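Kallitz Fund for Applied Manipulation
Interim technical report, second reporting period
Project: Clutness, learning thin-object insertion from hand-held gripper demonstrations
Submitted by the Skodmont manipulation group

1. Status against plan

Work packages 1 and 2 are complete. Work package 3 (policy training and ablation) is under way and on schedule. Work package 4 (transfer to the fixed arm) has not started. It depends on the wrist mount, which was redesigned in February after the first version flexed under load.

No change to the budget is requested. One change to the evaluation protocol is described in section 4 and needs the Fund's approval before the next period.

2. Data collection

The target set in the proposal was 300 accepted demonstrations of the chopstick sorting task, recorded in occupied homes. This target has been met. An accepted demonstration contains a full episode from first approach to final release, with continuous pose tracking and no jaw reading missing for longer than the interpolation limit.

Episodes were rejected mainly for loss of tracking. The usual trigger was a fast wrist rotation close to the table, when the view held too little texture for the visual odometry to recover. Operators are now told to pause before each regrasp. Sessions recorded after that instruction show fewer rejections, but operators had also gained practice by then, and the two effects have not been separated.

Jaw width is recovered from the wrist view and checked against a calibration sweep at the start of each session. Sessions without a valid sweep are stored but excluded from training.

3. Method

The policy takes the wrist view and the relative gripper pose and predicts a short sequence of future poses and jaw widths. Actions are expressed relative to the current pose, so no home-specific coordinate frame is required. The image encoder is pretrained and fine-tuned at a reduced learning rate.

Following the reviewers' comments on the first report, we added an auxiliary output that predicts the long axis of the grasped object. The label is generated from the segmentation mask and needs no manual annotation. The auxiliary output is dropped at run time.

4. Results to date

On held-out episodes from homes seen in training, the predicted grasp point fell inside the tolerance band in 84 percent of cases. Performance in unseen homes is lower. We do not report a figure for it yet, as the unseen split is small and one home dominates it.

Errors fall into 2 main groups. In the first, the policy closes on two adjacent chopsticks. In the second, the grasp is correct but the stick reaches the holder at too shallow an angle and its tip meets the rim. The auxiliary axis output reduced the second group and had no measurable effect on the first.

The evaluation protocol in the proposal scores an episode as a success or a failure. This hides the difference between the two error groups. We ask to score grasp and insertion separately and to report both, together with the original combined score.

5. Sensitivity to the work surface

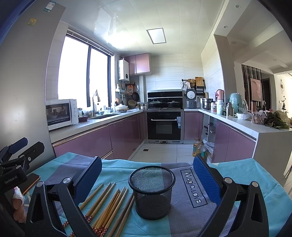
Segmentation quality is the main limit on the grasp stage, and it varies with the surface under the objects. Plain tabletops give clean masks. Patterned cloths do not, and we have kept them in the set on purpose. The turquoise and grey-purple check is a demanding case: its creases and color boundaries compete with the edges of the sticks, and the printed outline to the right of the holder adds a further long, straight edge. The wire mesh also lets the cloth color through, so the holder mask tends to break up below the rim. The thick black rim itself segments reliably, and the insertion stage now uses it as the only reference for the opening.

A second factor is spacing. Sticks lying side by side in a loose row are often merged into one mask, particularly where neighbors are close in color. We are testing a splitting step based on the narrow tips, which are easier to tell apart than the shafts. Early output is usable, but the step adds latency and may have to run at a lower rate than the policy.

6. Risks

The Hegde tracking library has moved to a new release with a different pose convention. We have frozen the earlier version for the duration of work package 3. Migration is planned before work package 4, and all stored trajectories will be converted and rechecked at that point.

The wrist mount remains the main schedule risk. If the redesigned part fails the load test, transfer work will begin on the bench fixture, with reduced reach.

7. Next period

Complete the ablation on the auxiliary output.
Add further homes to the unseen split.
Decide whether the splitting step is kept.
Load test the wrist mount and begin transfer to the fixed arm.
Deliver the data format description to the Fund together with the next report.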